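Filed under: Home & Family / Decluttering / Interviews

Odds and Ends: A Morning With the Woman Who Sorts Other People's Stuff

Wednesday, January 4, 2023

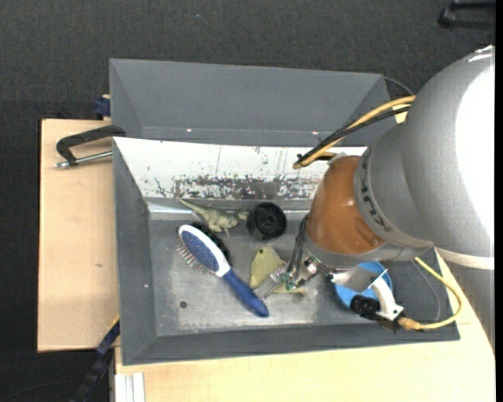
I had been looking forward to this one since June, when a reader wrote in to say that the best thing she'd done all year was pay a stranger to go through her hall closet. The stranger runs a one-woman sorting service called Lendetti, out of a rented unit in Urkthorpe, and she agreed to talk to me on two conditions: I wouldn't print her name ("my clients don't want their sister-in-law putting two and two together") and I'd bring something of my own to sort. So I turned up with a shopping bag full of whatever was in the bottom drawer of my kitchen, and she took it off me before I'd even gotten my coat off.

She doesn't do whole houses. She did, for a while, and hated it. What she does now is what she calls the leftovers, all the small stuff that's still sitting there after the furniture and the clothes and the books have been dealt with. Toys with no set to belong to. Wheels that have come off something. Hairbrushes. "Always hairbrushes," she told me. "I've never done a job without one. People will get rid of a dining table before they'll get rid of a hairbrush, and then you ask whose it is and the whole family looks at the floor."

I asked her how a person gets into this. She laughed and said she got into it by being cheap. Her old job was in the returns department at Warura, a mail-order place that sold housewares, and when they closed the local office she was offered a pile of display bins for next to nothing. She couldn't say no. "I had the bins before I had the business," she said. "I had them in my living room for a whole winter. My kids were eating dinner between them."

So are the bins the secret? I was hoping for a yes, because I love a bin. I own far too many. She gave me a look.

"A bin is just somewhere to stop putting things. If it's got high sides you'll fill it to the top, because that's what people do. I like one that's a bit too shallow and a bit ugly. If it's pretty, you'll want to keep it, and then you'll keep what's in it."

She's firm on the ugly part. She doesn't mind scrapes, she doesn't mind chipped paint, and she won't clean one up beyond a wipe with a damp cloth. Clients sometimes offer her nice wicker baskets to work with and she politely puts their shoes in them.

Her method, if you can call it that (she doesn't), is to tip one drawer's worth into a bin and take things out one at a time, and never the easy thing first. Most of us go for the obvious trash, she says, and feel great for ten minutes and then run out of steam when we get to the plastic lizard. She starts with the plastic lizard.

I told her I had a plastic lizard. I really do – it came out of my shopping bag right on cue, along with half a tape measure and a corkscrew I'd been missing since we moved. She held it up by the tail and asked me who played with it. I said my son. She asked how old my son was. I said he was away at college. She didn't say anything at all, she just put it on the table in front of me and went on to the next thing, and I can tell you I felt every bit of that.

"Toys are hard because there's a face on them," she said. "Anything with an eye. You can put a dot on a piece of flat plastic and a grown man will refuse to throw it out. I had a client last spring with 46 rubber animals in a pillowcase, and he'd take one out and put it back, take one out and put it back. We were there until dark."

What happened to them?

"He kept 13. They're on his bathroom windowsill. I think that's a great result! I'm not there to empty people's houses. He can see them now. He couldn't see them in a pillowcase."

That was the bit I've been repeating to everyone since, because I'd gone in thinking of it all as a throwing-away job. She throws away a lot less than I'd have guessed. Broken parts go in a coffee can by the door, and if nothing turns up to match them by the end of the job, out they go. Brushes and combs she soaks in warm water with a squirt of dish soap, bristles down, and then the family gets one more chance to claim them. Toys in decent shape go to Manurung, a swap shop a couple of streets over that lets kids trade one for one. She's a big fan of the place and walked me past it afterward. The window was full of puzzles.

I wanted to know what it costs, because you'd want to know too. She charges $40 for a drawer and $90 for a closet, and she'll tell you on the phone if she thinks you could do it yourself. Apparently she talks quite a few people out of hiring her. I asked if that was any way to run a business and she said probably not, but she'd rather have the closets.

We got onto tables, somehow. I'd mentioned that I do all my sorting on the floor, in front of the TV, and she winced. She wants everything up at waist height on something plain and light, a clear surface with a good lamp. "On the floor you're just moving a mess from one part of the rug to another. And your knees go, and once your knees go you start making bad decisions." She's sorted on ironing boards. She's sorted on the hood of a car. She once did a whole sewing box on top of a chest freezer, in a garage, in gloves.

And her own house? I had to ask. She went a little pink. There is a drawer, she admitted, beside the stove, and it has been the same drawer for as long as she's lived there, and it sticks when you pull it. She knows there's a doll's shoe in it. She knows there's a key that doesn't fit anything. Her daughter has offered to pay her the forty dollars.

I came home with less than half of what I'd taken, which I'm pretty pleased with. The corkscrew is back with the forks. The tape measure went in the coffee can. The lizard is on my desk next to the phone, and my son, when I sent him the news, wanted to know what I'd done with the other one.

Lendetti takes bookings by phone, weekdays only, and the waiting list for closets is longer than the one for drawers.

Enjoyed this? Get our home newsletter in your inbox every other week. Enter your email to sign up. You can unsubscribe at any time.

Contact us | Write for us | Privacy | © 2023 All rights reserved | Back to top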